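Sorting and refilling at the Kidgate dispensary room

The Kidgate room is where we tidy the supplements and storage jars before they go back on the shelves at the front. It was set up almost 2 years ago by Celina Gajewski and Ekene Olatunji, who had been doing the same work on a kitchen worktop until then. The tables are white and wiped down each morning, and the lights are kept on full all day so that labels and small print can be read without carrying things to the window.
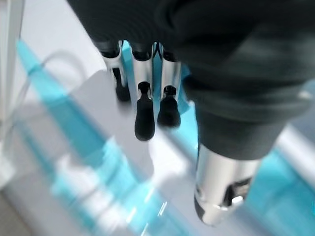
The day starts with a clear stretch of worktop for whatever is to be dealt with first. Wojciech Kozłowski does the list, and the list is short in November – mostly capsules, a few powders and the returns from Gotville. Stock is counted against the order sheet, up to 2000 capsules at a time, then moved on in trays and bins so that a spill stays in one place.

Capsules are kept apart by type. Softgels are left until last, as they stick together in a warm room and have to be checked by eye. Jars are filled with the lid off and to one side, and a jar with more than 90 days on it goes to Jolanta Witkowska for a second look.
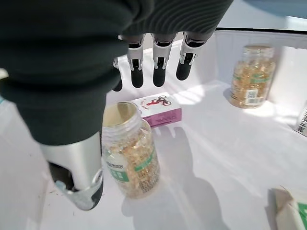
Golden-amber softgels in an open clear jar, standing in a shallow white bin.

Clear containers are used wherever possible. Stanisława Cieślak prefers them for the refill table – the level can be read from any side and the wrong contents are noticed sooner. The older opaque tubs were given to the Alla shop for buttons and screws. 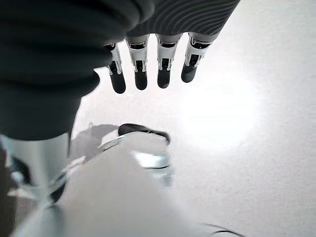 A see-through container with a black curved rim, on the white table.

More pictures from the front shelves will be added when the new labels have been printed.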